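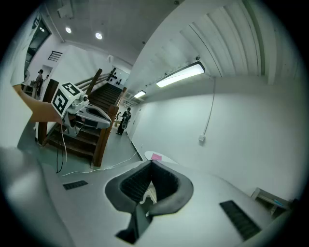

Data Card

Breleo Recipe Cards

Breleo is a table of nearly 4000 handwritten recipe cards, typed up line by line in the language they were written in, with an English version of each. Most of the cards are in Persian. The rest are in English or a mix of the two, often on the same line. The cards came from families in and near Grarndale who lent us their boxes and got them back.

Last updated: Jun 8, 2019
Maintainer: Mahtab Mazandarani
Typing and checking: Banafsheh Zarei, Jamshid Ghasemi, Ignacio Troncoso
Scripts: Kianoush Rostami

What is in the download

cards.csv has one row per card.
lines.csv has one row per line of writing on a card. Join it to cards.csv on card_id.
units.csv lists every measuring word we found and what we think it means.
notes.txt holds longer remarks that did not fit in a cell.

There are no scans in the download. Several families agreed to the typed text but not to pictures of the cards, and we did not want two versions of the set.

Columns in cards.csv

card_id: a short code. The first letters are the box, the number is the place in the box. Gaps in the numbers are cards that were blank or held something other than a recipe (phone numbers, a sewing pattern, a bus timetable).
box: the box the card came from.
title_orig: the title as written. Empty if the card has none.
title_en: our English title. Never empty.
dish_type: one of 20 types, listed at the end of notes.txt.
lang: fa, en or mix.
hands: how many different people seem to have written on the card. This is a judgment call.
stains: 0 for none, 1 for some, 2 if the stains hide words.

How the cards were typed

Each card was typed by one person and read against the original by another. Spelling was left alone. If the writer spelled barberry three ways, all three are in lines.csv. Crossed-out words are kept inside square brackets. Words we could not read are marked with a question mark in round brackets.

Additions in a later hand get their own row, with the field "later" set to 1. These are some of the most useful lines in the set. Many are corrections to the oven setting or the amount of salt.

The English versions are meant for searching and sorting. They are close to the original and often clumsy. Do not cook from them without looking at the source line.

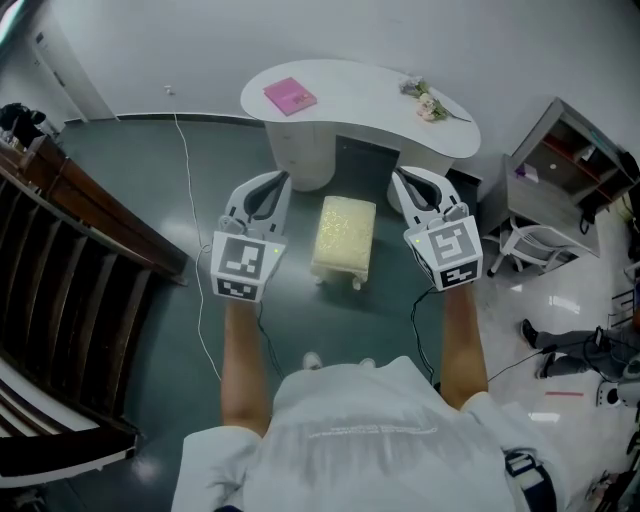
Units

Half of the questions we get are about units, so please read this part before writing to us.

A "glass" is not a cup. In most boxes it is a tea glass, and in the Tabrizi box it is clearly larger, going by the rice recipes. We did not convert any glass amounts. The column ml_guess in units.csv gives a value only where a card or a family member gave one.

"A stone's weight" appears on 8 cards from a single box and we have no idea which stone. It is left as is.

Oven settings are given as numbers with no scale on most of the older cards. Anything over 300 was marked as Fahrenheit. Gas marks have their own code.

Known problems

The Dranis box was typed first, before we settled the rule on brackets. Crossed-out words in that box may be missing.
dish_type is weak for stews and thick soups. Two readers often picked different types for the same card, and the second reader's choice was kept.
Row order in lines.csv is wrong for cards written around the edges. The line_no field shows our best reading of the order.
Pickles and jams are overcounted because one family copied out the same cards for each daughter. Copies are flagged in the dup field of lines.csv, but only for that box.

Personal details

Last names, street names and phone numbers were taken out and replaced with a dash. First names in titles were kept with the families' consent ("Aunt's plum stew" was left whole, and so were titles with a given name). If you find something that should have come out, write to Mahtab and it will be removed in the next version.

Changes

Version 3: added the box lent to us in August, fixed broken characters in title_orig, split units.csv from cards.csv.
Version 2: added the hands and stains columns.
Version 1: first release, Dranis box only.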